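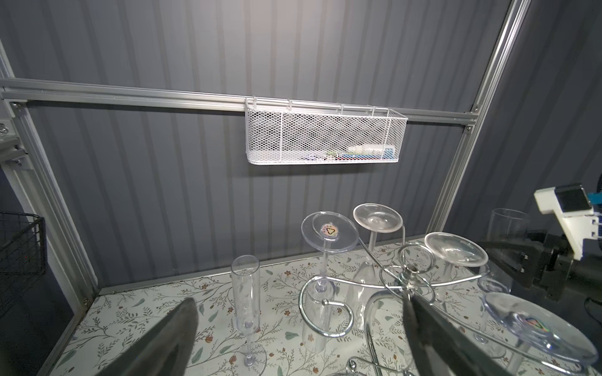 One guest wrote to us after her course that she had skied for 25 winters and never once dug a hole in the snow to look at it, and that she now feels a little ashamed of this. We hear such things often at Jivero, and we think there is no reason for shame. Most people learn to ski first and learn about snow much later.

Jivero is a small school for avalanche safety and winter touring. We started in Plerkgate with one course and a borrowed room, and we still teach from the same village. Our courses last 2 days. The first morning is indoors, with maps and the bulletin. After lunch we go up to the Gristine slopes, where the snow is wind-loaded on one side and quite sheltered on the other, so it is good for comparing.

Each participant digs a pit, makes a compression test and searches for a buried transmitter. The climb is 900 metres on the second day, at a calm speed. For those who wish to continue, there is the Alarcón traverse in May, when the snow is firm in the early hours.

We teach in English and Spanish. Transmitter, shovel and probe are included in the price of 305 euros. Skis and skins you must bring yourself.

Page updated 07/10/2025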